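From: Anjana Biswas
To: shopfloor-and-office list
Date: 2024-03-27
Subject: Re: Re: what happens to the desk people?

Hi all,

Sorry for the slow answer, Hamish, I've been meaning to write this for a week and kept getting pulled off onto something else. Quoting you first so everyone has it in one place:

> Our place is about to do what Anjana's did last year. Management
> calls it "automation of the small handling tasks," so the sorting,
> the packing of returns, opening and closing booklets, all the fiddly
> stuff. We had one meeting and came out with more questions than we
> went in with. I'd like to hear from people who are already in it.
>
> 1. Did anyone lose hours?
> 2. Who ended up doing the teaching of the machines, and did they
> get paid for it as a different job?
> 3. Is it hard on the body? My wrists are not great as it is.
> 4. Anything you wish you'd asked for before it started?
>
> Innes tells me to ask for everything in writing, but he says that
> about lunch orders too.
>
> Hamish Ogilvie

OK so, in order, more or less.

1. Hours. No one at Kudedport was let go, and I want to say that first so it doesn't get lost. But the hours did move. We're 43 people on the packing and returns side, and before February the late shift was mostly returns: open the box, check the booklet, check the part, close it all up again, label, shelf. Some of that now goes through the two arms at the end of the line, and the late shift got shorter by a bit. Valdir Falcão lost his late premium over it and he's still sore, and I don't blame him. He got day hours in exchange and he'll tell you day hours don't pay for a roof. So if your management says "no job losses," ask about premiums too. Those are two different questions and they will happily answer only the first one.

2. The teaching. Well, that's me! Me and six others, so 7 of us altogether. We were asked who wanted to try it and I put my hand up mostly out of nosiness. What we do is the same handling work we always did, only we do it with a pair of grippers in our hands in place of our fingers, over and over, and the recordings go off to Skuvico, who do the software part. Then some weeks later the arms on the line are a little less stupid. (Greer Kinnear, who runs our group, hates it when I say stupid. Greer, I say it with love.)

Paid as a different job? Not at first. For the first stretch it was "other duties," which I suspect is written into your contract too, go look. Greer went in with our job sheets and argued that you can't call it other duties when a person does it five hours out of eight, and we got a separate grade out of it. It isn't a huge jump but it goes on the payslip under its own name, and that matters when somebody wants to move you back.

One thing I didn't see coming is how odd it feels to be good at something and have to do it slowly. I can flip a returns booklet open, check the stamp page and shut it without looking. With the grippers I was like a toddler for days. You can't feel the paper! You squeeze and either nothing happens or you've got a fistful of pages. I went home cross every night of the first week. Then one morning it came together and I could turn one single page, and I yelled so loud that people came over from the Allar line to see who was hurt.

And there's a feeling behind that too, which I'll just say. You spend years getting quick hands, and then you're handing the quickness over. Some of our people said no for exactly that reason and I think they should be allowed to say no. Put that in your list, Hamish: it has to be something you can turn down without it going in your file.

3. The body. Yes and no. It's easier on the back, no question, I sit down most of the day now. It's harder on the thumbs and the forearms. You hold both grippers up off the desk for most of a take, and after a long set of takes I could feel it right up to the elbow.
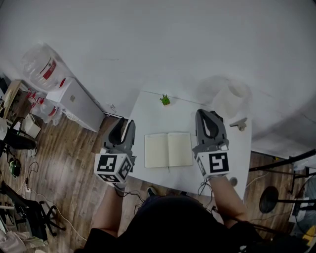
What helped me was a chair at a proper height, and short sets. We stop after 92 takes now, whatever the target on the board says, and swap with somebody. That number came out of an argument and a compromise, there's no science in it, so don't let anyone quote it at you as a standard. And with bad wrists I'd ask to try it for a day before you agree to anything. Anyone who tells you it's light work because the things you pick up are light hasn't held their arms out in front of them since breakfast.

Also cables. Get them routed so they hang free, because if one drags on your hand you'll fight it all day and won't notice until you get up.

4. What I wish I'd asked for. A few things, in no order:

Who owns the recordings, and can they be used to time us. We got a line in the agreement saying they can't be used for individual performance. It took ages — they kept saying "of course we would never," and we kept saying great, then write it down. So Innes is right on this one, lunch orders or not.

What happens when the teaching is done. We still don't have a good answer. Greer's been told there will "always be new items," and there are, returns is nothing but new items, but I'd like a better promise than that. If anybody on the list has wording that worked, please post it, even if it's from a totally different trade.

And some say in what gets automated next. We gave them a list of the jobs we'd be glad to see the back of, starting with the crushed boxes, and they started with the booklets, which everybody kind of liked. I'd have pushed harder on that.

Hamish, if you want to come and see it, ask Greer, she's had visitors in before and it was fine. Come in the morning, we're nicer. And Innes Pollock, you still have my copy of the old agreement from the Baxter site, I'd like it back so I can scan the part about regrading for everyone here.

Anjana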